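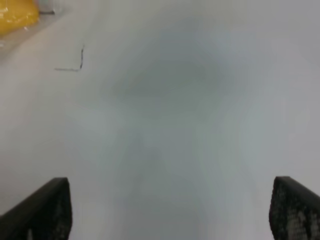
4. Record your first examples
Reading time: 2 min

Now for the fun part! By the end of this section your Gokum arm will have real examples to learn from, and you'll have made every one of them yourself.

1. Open Brulov on your computer and choose New Set.
2. Move the arm to its start pose with the fingers wide open. In the wrist view, both fingertips should show in the lower corners with clear table between them.
3. Set one item within reach. A marker line on the table makes a great guide for putting it back in the same area.
4. Press Record, wait 2 seconds, then guide the arm through the whole pick.
5. Open the fingers, back away and press Stop.
6. Shift the item a little and go again!

NOTE: Soft shadows on the table are fine. Variety in the light helps the learner, so feel free to record some in the morning and some in the evening.

NOTE: Aim for 200 examples per item. You can start a trial training run at 27, and it's a real thrill to watch the arm try.

CAUTION: Keep hands away from the fingers while Record is lit. If the grip pads catch on wrapping, press Stop and free it by hand.

A fumbled pick? Mark it Retry and keep going. Brulov leaves it out of training.

Related
Fitting the grip pads
Sharing a set through Skosum
Error 391: wrist view lost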